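Home Notebook Projects People Archive Search

Filed under: Lab notebook / Perception and tooling

December 11, 2025

Long one today, so get a coffee first. I spent most of it inside the Flasier tracker (our pose estimation front end, for anyone who has wandered over from the Qaisi side) trying to work out why the hand trajectories from the gripper tool go soft in the middle of some episodes. Khalil had flagged a handful of them last night with a note that said only "swimming again," and I knew exactly what he meant before I opened the first one.

Some background for Marwan, who is joining us in February and has asked me to write these up as if he were already in the room. We get the tool pose from the camera on the tool itself, visual odometry plus the IMU, and then the Grisitz planner consumes the trajectory after smoothing. When the pose is good, the replay is lovely. When it's bad, the replayed motion drifts sideways by a small and very believable amount, and that is far worse than a clean failure, as the episode sails through our sanity checks and ends up in training.

First thing I tried was the boring thing. I replayed Khalil's flagged episodes with the old config and with the new one, side by side, to see whether the November change to the feature extractor was to blame. I was rather hoping it was, to be truthful, as that would have been a one-line revert and an early lunch. No luck. Both configs swim, and in the same places. The new one recovers a bit faster afterward, so I'm leaving it in.

Second thing was the time sync. Shadi and I have both been burned by the clock offset between the camera and the IMU, so I ran the offset estimator over everything Khalil sent. It came back steady to within a frame, with no jumps. I also checked that the estimator itself was telling the truth by shifting one stream by 30 milliseconds on purpose, and it found the shift right away. Good estimator! I wrote it a small unit test by way of thanks, and it's in the tools folder.

So then I finally did what I ought to have done at nine this morning and looked at the keypoints drawn over the actual frames. We cap the extractor at 300 keypoints per frame, and it picks them by response strength with no thought at all for where they fall. In a busy view this is fine. In a view with one big pale surface and a bit of clutter at the margins, they all pile up on whatever has strong edges, and in our case a good share of the strong edges belong to the gripper fingers. The fingers move with the camera, naturally, so every keypoint on them votes for "we are standing still." RANSAC throws most of them out when there's enough of the world to outvote them, and when there isn't, it keeps them and throws out the world.

We do have a finger mask, and I assumed it was on. It was on. It was also drawn for the old mount, before Lenni re-seated the camera, and it sits low and a little to the left, so the tips and the inside edges stick right out of it. I found this by overlaying the mask on frame after frame and feeling steadily more foolish.

The frame I ended up tuning against has a bit of everything I was worried about: a wide pale sheet with very little on it apart from the brown smudges and specks, soft fabric off to the right with hardly a corner to grab, and both fingers coming up from the bottom. The lettering on the blue box is small but it's a nice crisp target, and the old selection spent far too much of its budget in that neighborhood. 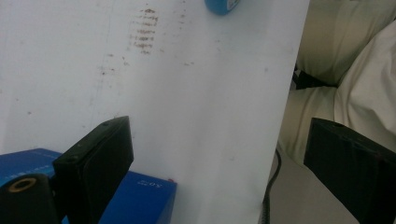 Tuning frame for the mask and grid work. Specks on the sheet are the features we want to keep.

What I changed, in the order I changed it:

The mask is redrawn by hand for the current mount, with a margin around the finger edges. I also masked the round black part with the brass-colored ring in the lower left corner, which the old mask missed completely. The mask file now carries the mount version in its name, and the loader complains if that doesn't match the calibration file. It complains loudly. Please don't silence it.

Keypoint selection is now gridded, with a cap of 20 per cell, so that one high-contrast patch can't swallow the whole budget. Cells that come up empty get a second pass at a lower threshold. On the tuning frame the second pass picks up the smudges and a fair number of the little specks, which the first pass had walked straight past.

And the tracker now writes out the inlier ratio per frame along with the pose. Lenni asked for this months ago and was right to. If the ratio dips, the Grisitz smoother can widen its window there, or we can simply drop the segment and be done with it.

Result on Khalil's set: 19 episodes went in, and by eye the swimming is gone from all but two. Those two have the camera very close to the fabric and I don't think there's much to be had from the image there – the IMU has to carry it, and for that we want better bias estimates at the start of the episode. Fadi thinks holding the tool still for a moment before each take would do it. I'd like to try that before anybody writes code.

One thing that bothers me and that I haven't run down. With the lower threshold, some of the second-pass points on the smooth part of the sheet are surely just sensor noise. They don't survive matching, so they do no harm apart from the time they cost, but the extractor is noticeably slower and I haven't measured by how much. Ulness (the box under Shadi's desk, not the project) was busy with someone's training run all afternoon and any timing I took would have been nonsense.

Left for next time:
– timing on a quiet machine
– rerun the whole back catalog with the new mask, but only the episodes recorded after the camera was re-seated
– ask Lenni for the exact changeover episode, I think it's in the mount log
– bias estimate test with Fadi, with and without the pause

Branch is pushed and the config is next to it. Khalil, your two stubborn episodes are in the folder called "close", help yourself.

4 comments | 2 shares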